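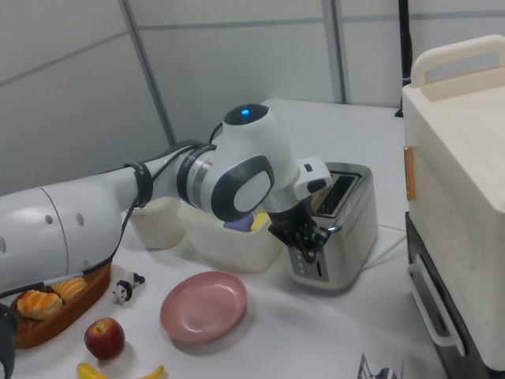

Breakfast table takes shape at the Murlow practice kitchen

MURLOW — There is something cheering about a breakfast table, even one where the croissant will never go stale. The little practice kitchen at the Murlow community rooms opens for its new season in September, and the toaster table is going to be the first thing most families meet when they come through the door.

Regular visitors will remember that last year's kitchen was mostly about soup and washing up, and very popular it was, too. This time the organizers wanted to begin at the start of the day, with toast and fruit and something nice from the bakery, and to let children get used to the small jobs that go into putting a simple meal on the table. The toaster stays unplugged during children's hours, so little hands can try the buttons and the slots as often as they please.

The bread has had a good deal of thought put into it. Along with the sliced loaf there is a woven basket for the pastries, golden and flaky-looking and good enough to make a grown-up hungry at 9 in the morning. The play food came from Bestano, a toy shop a few doors down from the rooms, which has helped with the kitchen since it was a single shelf and a borrowed tea set. There is fruit as well, and a plate to serve it on, and a toast rack, which we suspect a fair number of our younger readers will never have seen in use at home.

Tidying up is part of the morning, as it ought to be. Each session closes with everything going back where it lives: pastries in the basket, foam cubes in the plastic box, bread out of the toaster. Parents told the organizers last season that this was the part they most wished would follow the children home — we will leave it to them to report on whether it ever has.

The money for the new season came from the spring bake sale, which brought in $2,450, the best result the kitchen has had. The tables were paid for out of that, and so was a fresh coat of paint for the back wall. Zuvov, the hardware store on the square, supplied the paint at cost, and the Tokgöz bakery has promised real rolls for opening morning, for those who find that looking at the toy ones is not quite enough.
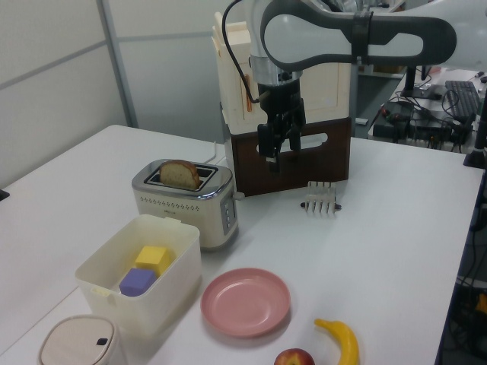
A slice in the toaster and a pink plate at the ready.

Last season 282 children came through the kitchen, many of them more than once, and the organizers are hoping to see plenty of the same faces again. There will be 13 morning sessions before the winter break, with room for 17 children at each one. Sessions are free, though a small donation toward soap and paper towels is always welcome, and a grown-up needs to stay for the whole visit.

Places can be booked at the front desk of the community rooms or at the counter in Bestano, where there is also a box for play food your own family has outgrown. Fruit and vegetables are especially wanted, and so are cups. Please wash everything first, and please, no more plastic lobsters — the kitchen has all the lobsters it can use.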